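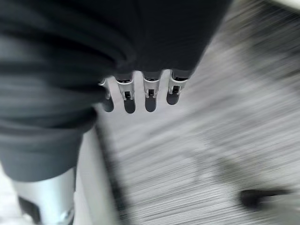

According to Piltov, two seasons on the Faklow liner in an unheated porch left their door curtain hanging straight, with no sag at the header and no need to rehem.

Faklow Thermal Curtain Liner, Heavy

The Faklow is a woven liner for use behind an existing curtain or alone over a drafty door. It is sold by the panel and fits standard rails, rods and most track gliders.

Weight: 269 g per square meter
Item number: 3558
Panel width: 900 mm, finished
Hem: double turned, 5 cm
Header: pencil pleat tape, three pocket rows
Colors: charcoal, oat, slate

Allow two panels for openings wider than a single door. Measure from the glider eye, not from the top of the rail, and order the next drop up. The lower hem is tacked only, so it can be let down or shortened before final stitching. Charcoal and slate are dyed in separate lots; order all panels for one room together.

Wash at 30 degrees on a gentle cycle. Do not tumble dry. Iron on the reverse with a cool plate. Shrinkage on first wash is under two percent in length.

The Tomar rail (sold separately) is rated for the full weight of two lined panels. Plastic rails without a center bracket should not be used. Oat is out of stock until November.

Comments

Savach77: Does the tape take metal hooks? Mine came with plastic and two snapped.

Reply from the shop: Yes, any standard pleat hook fits. Use the middle pocket row on the Tomar rail.

lower_hem: Ordered slate. Color is bluer than the swatch but the weight is right. Took an evening to hang.

Contact | Delivery | Returns | Copyright Faklow Textiles | Back to top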